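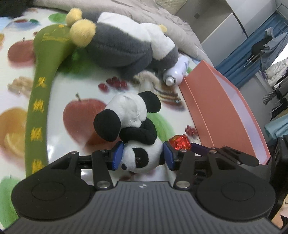

The panda on the fruit tablecloth

Teresa had given herself until the 207 bus at five to get her niece's box packed. The orange box was the right size, she thought, for a girl who was only going as far as Dolamia for the summer.

The panda was the trouble. Tayla had asked for it on the telephone, then rung back to say she was too old for it, then sent a message with one word in it: panda.

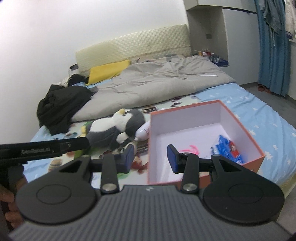

She decided the penguin could go as well. It had slept beside the panda for years and she didn't like to split them up. The blue packets could stay in their corner, and anything soft would fit round them.

"Five pounds to post it," said Muireann from the stairs. "You could just post it."

"I'm taking it," Teresa said - and she went to look for the tape.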